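프로르코도프 경기장 관중 안전 및 포용 점검표 (의견란 포함)

점검 대상: 코젬포트 시립 프로르코도프 경기장
점검일: 2018년 10월 27일
행사: 코젬포트 대 프랄덴, 여자 1부 정규전 및 부대 행사
점검 책임: 엔카르나시온 세풀베다
동행: 지라유 자이디, 루시아 칼보
수용 인원: 4,000명
판정 기호: 적합 / 보완 / 부적합

지난 6월 점검에서 보완 판정을 받은 항목은 번호 뒤에 별표(*)를 붙였다. 의견란은 현장에서 적은 내용을 그대로 옮겼고 맞춤법만 손보았다. 판정에 이의가 있으면 의견란 아래에 이름을 적고 추가한다.

가. 출입구와 검색

가-1. 모든 출입문이 경기 시작 60분 전에 열리는가
판정: 적합
의견: 북문과 동문은 정시 개방. 서문은 자물쇠를 찾느라 2분 늦었으나 대기 인원이 없어 영향 없음.

가-2*. 소지품 검색 기준이 문 앞에 게시되어 있는가
판정: 보완
의견: 동문 게시물이 지난 시즌 것이다. 깃발과 현수막 크기 규정이 바뀌었는데 옛 수치가 그대로 적혀 있다. 무지개 깃발을 든 관중 두 사람이 이 게시물 때문에 제지당했다가 다시 들어갔다. 새 규정으로는 반입 가능한 크기였다.
추가(칼보): 제지한 직원은 게시물대로 했으므로 개인 교육 사항으로 처리하지 말 것. 게시물을 바꾸면 된다.

가-3. 신체 검색 담당자를 관중이 고를 수 있는가
판정: 적합
의견: 남녀 담당자 모두 배치. 별도 칸막이도 있음. 다만 선택할 수 있다는 안내문이 칸막이 안쪽에만 붙어 있어 줄을 선 사람에게는 안 보인다. 바깥쪽에도 붙일 것.

가-4. 휠체어 통로에 적치물이 없는가
판정: 적합
의견: 동문 경사로 끝에 음료 상자가 쌓여 있었고 점검 중 치웠다. 납품 업체에 하차 위치를 다시 알려야 한다.
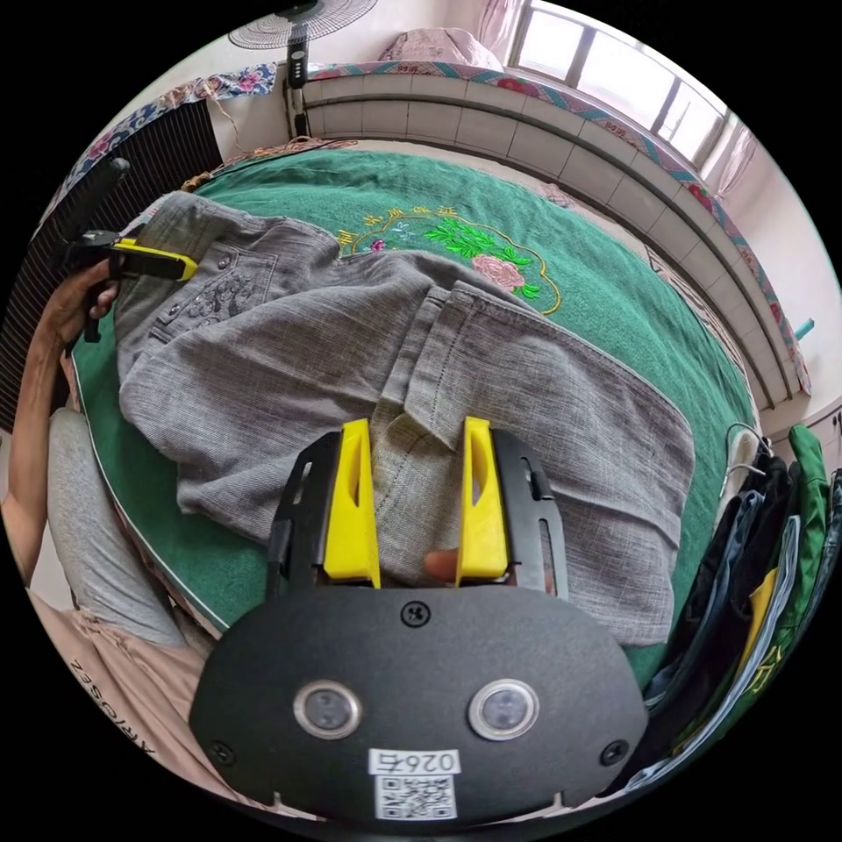 회색 바지의 뒷주머니 자수와 그리퍼의 노란 손가락

나. 관중석

나-1. 비상 통로 표시등이 모두 켜지는가
판정: 적합
의견: C구역 맨 윗줄 표시등이 어둡다. 켜지기는 하므로 적합으로 두되 다음 점검 전에 교체 요망.

나-2. 원정 응원석 분리선이 도면과 일치하는가
판정: 보완
의견: 도면보다 한 줄 앞에 설치됨. 그 결과 가족석 일부가 원정석 안으로 들어갔다. 경기 전에 옮기지 못하고 안내 요원을 한 명 더 세웠다.
추가(자이디): 도면 자체가 좌석 교체 이전 것이라 설치팀만 탓할 일은 아니다. 새 도면을 요청했으나 아직 못 받았다.

나-3*. 차별 발언 신고 번호가 구역마다 보이는가
판정: 적합
의견: 6월에는 A구역과 B구역에만 있었는데 이번에는 전 구역 확인. 글씨 크기도 맨 뒷줄에서 읽힌다. 전반에 시험 문자를 보냈고 응답이 왔다. 응답 문구가 너무 길다. 첫 줄에 "접수되었습니다"만 있어도 충분하다.

나-4. 차별 구호가 나왔을 때의 단계별 조치를 안내 요원이 알고 있는가
판정: 부적합
의견: 요원에게 물었더니 1단계(장내 방송)는 다들 알았다. 2단계(경기 일시 중단)를 누가 요청하는지에 대해서는 답이 엇갈렸다. 심판에게 직접 말한다는 사람, 무전으로 본부에 알린다는 사람이 있었고 모르겠다는 사람도 있었다. 규정상 본부를 거쳐야 한다. 다음 홈경기 전에 재교육하고 결과를 이 문서에 첨부할 것.
추가(칼보): 후반에 원정석 쪽에서 동성애 혐오성 구호가 짧게 한 번 나왔다. 방송은 나갔고 반복되지 않았다. 본부 기록지에는 시각이 적혀 있지 않다.

다. 탈의실과 화장실

다-1. 선수 탈의실 잠금장치 정상 여부
판정: 적합
의견: 없음.

다-2. 심판 탈의실이 성별 구분 없이 개별 사용 가능한가
판정: 보완
의견: 방은 둘인데 하나를 장비 창고로 쓰고 있다. 이날 심판진은 교대로 썼다. 비우는 데 반나절이면 된다고 들었다.

다-3. 1인용 화장실이 열려 있고 표지가 맞는가
판정: 보완
의견: 북쪽 복도의 것은 정상. 남쪽 복도의 것은 잠겨 있었고 열쇠가 본부에 있었다. 장애인 관중도 같은 문을 쓰므로 경기 중에는 잠그지 않는다. 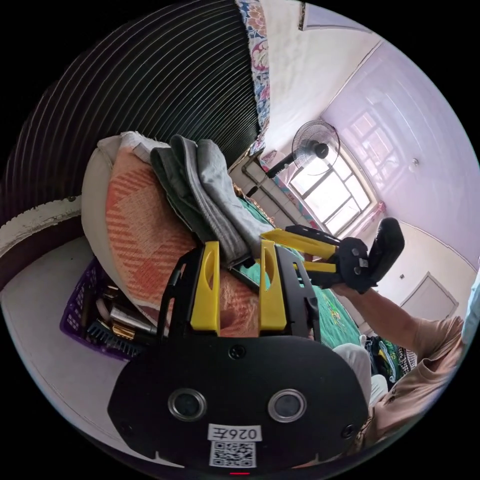
- 4쪽 -

라. 부대 행사 (2층 회의실, "모두의 경기장" 간담회)

라-1. 정원 준수
판정: 적합
의견: 정원 60명. 입구에서 인원을 확인했고 초과하지 않았다.

라-2. 발언자 동의 없는 촬영 금지 안내
판정: 보완
의견: 진행자 베가 에스코바르가 시작할 때 구두로 안내. 늦게 들어온 사람은 듣지 못했다. 문에 써 붙일 것. 참석자 중에는 소속팀에 성 정체성을 알리지 않은 선수도 있을 수 있으므로 이 항목은 적합이 될 때까지 매번 점검한다.

라-3. 취재진 자리 구분
판정: 적합
의견: 앞쪽 왼편에 따로 배정. 취재증 색도 달라 구별이 쉬웠다.

라-4. 질의응답 진행 기준이 있는가
판정: 적합
의견: 개인의 정체성을 캐묻는 질문은 진행자가 끊는다고 미리 공지했고 실제로 한 번 끊었다. 질문한 사람이 불만을 표시했지만 소란은 없었다. 간담회 자체가 필요하냐는 의견도 객석에서 나왔다. 그 판단은 이 점검의 범위가 아니므로 적지 않는다.
추가(에스코바르): 끊은 이유를 그 자리에서 설명할 시간을 20초라도 주면 좋겠다. 바로 다음 질문으로 넘어가니 분위기가 굳었다.

라-5. 비상구 개방
판정: 적합
의견: 뒷문 앞 의자 한 줄을 빼고 시작함. 배치도에 반영할 것.

마. 의료와 대피

마-1. 구급대 위치와 무전 점검
판정: 적합
의견: 모팻 구급팀 대기. 무전 감도 양호. 지하 주차장에서는 끊긴다.

마-2. 자동심장충격기 배터리와 패드 유효기간
판정: 적합
의견: 본부, 북문, 회의실 앞 모두 기한 내. 회의실 앞 보관함 경보음이 작다.

마-3. 대피 방송 시험
판정: 보완
의견: D구역 스피커에서 잡음. 우리말 방송은 알아들을 만하지만 이어지는 영어 방송은 중간이 안 들린다. 녹음 파일 문제인지 스피커 문제인지 확인 필요.

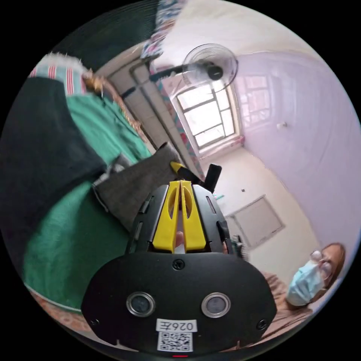 026左 라벨이 붙은 검은색 그리퍼

바. 조치 기한과 담당

가-2 게시물 교체: 다음 홈경기 전까지. 담당 트리니다드 마테오스.
나-2 새 좌석 도면 수령: 자이디가 시설과에 다시 요청.
나-4 안내 요원 재교육: 다음 홈경기 전까지. 참석자 서명 필요.
다-2 심판 탈의실 비우기: 장비 담당과 일정 협의.
다-3 남쪽 화장실: 즉시. 문 여는 일을 개장 업무표에 넣는다.
라-2 촬영 안내문 인쇄: 에스코바르.
마-3 스피커 점검: 음향 업체 방문 후 재시험.

재점검 때는 보완과 부적합 항목만 본다. 다만 가-4는 적합이어도 다시 본다. 같은 상자가 같은 자리에 놓인 것이 처음이 아니다.

서명: 엔카르나시온 세풀베다
확인: 루시아 칼보, 지라유 자이디
사본: 경기장 운영 사무실, 프랄덴 구단 관중 담당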